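Home | Topics | Ask | Members | Sign in
Last updated: 2024-03-13

Can a machine sew a button on a shirt by itself yet? I repair workwear in a small shop.

Tarari
Not yet, I think. The needle is easy - the thread is the hard part. It makes loops and goes where it wants.

Mosetti
buy a button machine, 900 used

Nigatu
I agree with Tarari. Look at surgical stitching, where the tools are much finer than ours. 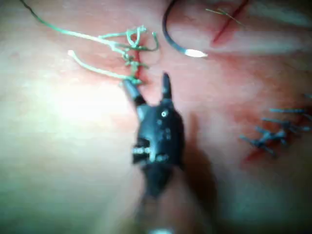 Open jaws at the green thread, curved needle at the top, blue stitches on the right.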